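EQUIPMENT PLANNING GROUP
Minutes of the October meeting

Location: Conference room, Ospina Building
Called to order: 2:00 p.m.
Status: Approved as corrected

1. Approval of previous minutes

The minutes of the previous meeting were approved with one correction. Under item 4, the Firkum quotation was recorded as including freight. It does not. The budget sheet has been changed to match.

2. Matters arising

The electrical work in the handling lab remains open. Facilities has confirmed that the new circuit can be installed before the end of the quarter, provided the floor plan is final. The group agreed to treat the plan circulated with the agenda as final, apart from the position of the storage shelving.

The request to Cindalent for a written statement on spare parts has been answered. A copy is on file with Purchasing.

3. Budget position

Purchasing reported that the equipment line for the current year is committed except for a small balance held for consumables. Any hand or arm purchase will therefore fall in next year's allocation. The draft allocation keeps service contracts separate from capital items, as requested by Finance. Members noted that this makes comparison with last year harder, and Purchasing will add a bridging table to the next draft.

Minor items under $1,000 may continue to be ordered on the department card without coming to this group. Several members asked whether replacement gloves and fingertips fall under that rule when they are ordered together and the total goes above the limit. It was agreed that the limit applies to the order and not to the single item.

4. Replacement of robot hands

The lab presented its case for moving from two-finger grippers to multi-finger hands on the sorting and folding tasks. Two suppliers have been considered: Nokine, whose hand is supplied with a fitted fabric cover, and Cindalent, whose hand is supplied bare with a cover available as an extra. Both quotations are valid through the end of the quarter. 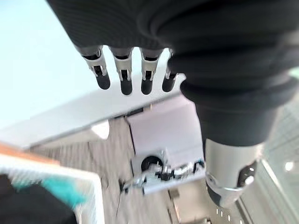 Running costs took up most of the discussion. The lab asked that covers, fingertips and joint parts be budgeted as three separate lines, as they are bought on different schedules. On a hand of the type shown, the dark fabric stops at the palm and the metal finger joints are left exposed, so a cover order does nothing for the joints, and cleaning time has to be planned for them separately. The rounded black tips should be listed by finger position on the order form if the supplier prices them that way. Purchasing will ask. The fabric over the wrist and forearm was also raised - the group wishes to know whether the sleeve can be bought without the glove, and at what price.

The lab's first estimate for covers and tips came to $818 per hand per year. Finance questioned whether this allowed for shipping. It did not, and a revised figure will be supplied.

Members differed on the number of hands to request. One view was that 2 hands should be bought now, with one held as a spare. The other view was that a single hand and a paid loan agreement would cost less in the first year. No vote was taken.

Action: Lab to revise the yearly estimate with shipping included.
Action: Purchasing to obtain separate prices for sleeve, glove and fingertips from both suppliers.

5. Service contract

The Firkum service contract for the existing arms runs for 18 months from signature. The group noted that Firkum will not service hands from other makers, and that a hand fault reported as an arm fault would be billed as a call-out. The lab was asked to write a short fault-reporting sheet so that operators can tell the two apart before a call is placed.

The group recommended renewal on the present terms - subject to Finance confirming that payment may be split across two budget years.

Action: Finance to confirm split payment.

6. Furniture and floor space

A request for a second work table and additional storage baskets was received after the agenda had closed. It was accepted for discussion but not for decision. The lab will resubmit it with measurements and a revised position for the shelving.

7. Other business

Members were reminded that capital requests for next year must be on the current form. Requests on the old form will be returned.

8. Next meeting

The group will meet again once supplier prices have been received. Item 4 will be taken first.

Adjourned: 3:25 p.m.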